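アプリの「こうしん」って、なんだろう?

ぼく、この前タブレットでお絵かきしようとしたら、画面に「アップデートがあります」って出てきたんだよね。みんなも見たことあるでしょ?「アップデート」は日本語で「更新(こうしん)」。アプリを新しいものに入れかえることだよ。でも、きのうまでふつうに使えてたのに、なんで入れかえるのかな?

アプリはね、人が書いた「命令の文」がたーくさん集まってできているんだ。ぼくがよく使うお絵かきアプリ「Plamix」のお知らせには、6月の更新で113か所も直しましたって書いてあったよ。113だよ!びっくりしちゃった。

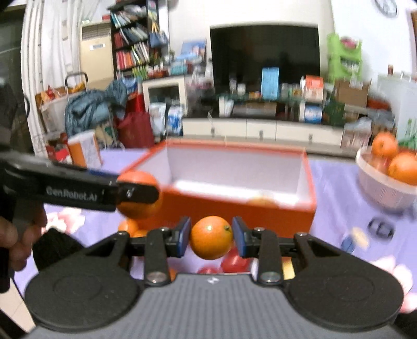 オレンジをはさんだところ

こういうまちがいのことを「バグ」っていうんだ。英語で「虫」のこと。たとえば、赤をえらんだのに青い線が出る、とかね。作った人がいくらしらべても、使う人がふえると、思いもしなかった使い方をする人が出てきて、かくれていたバグが見つかるんだよ。

更新には、ほかの役目もあるよ。ひとつは、新しいことができるようになること。Plamixだと、前はえらべる色が88色だったのに、今は151色!ぼくはむらさきだけで1ページぬっちゃった(楽しかった~)。もうひとつは、悪い人が入ってこられないように、あなをふさぐこと。家でいうと、かぎのこわれたまどを直すみたいな感じかな。目に見えないけど、これがすごくだいじなんだ。

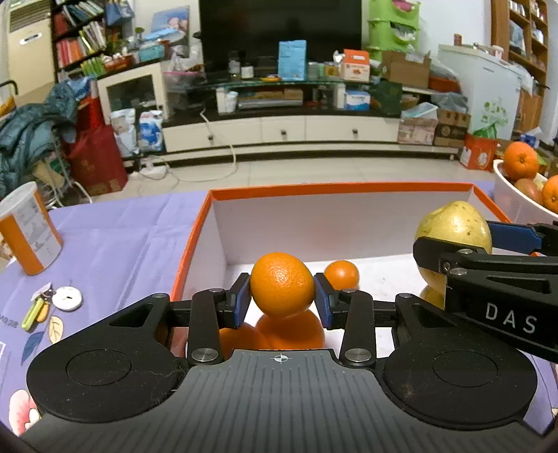

それからね、アプリの名前の横に「2.4.1」みたいな数字がついているのを見たことある?これは「バージョン」といって、何回目に作りかえたものかがわかるしるしなんだ。左はしの数字がかわったら、大きな変こう。右はしだけなら、小さな直し。アプリによって決め方はちがうけど、こうなっていることが多いよ。

じゃあ、お知らせが出たらすぐボタンをおしていいの?ちょっとまって!まず、おうちの人に聞いてみてね。更新にはデータをたくさん使うことがあるんだ。パズルゲームの「Budema」なんて、ほぼ691メガバイトもあったから、ぼくはWi-Fiのあるところまでがまんしたよ。あと、電池がへっているときは、じゅう電しながらがおすすめ。

更新しているあいだは、アプリがひらけないこともあるよ。ぼくはそのあいだに、おやつを食べてる!

お問い合わせ | © 2020 Ivport キッズ編集室 | ページの先頭へもどる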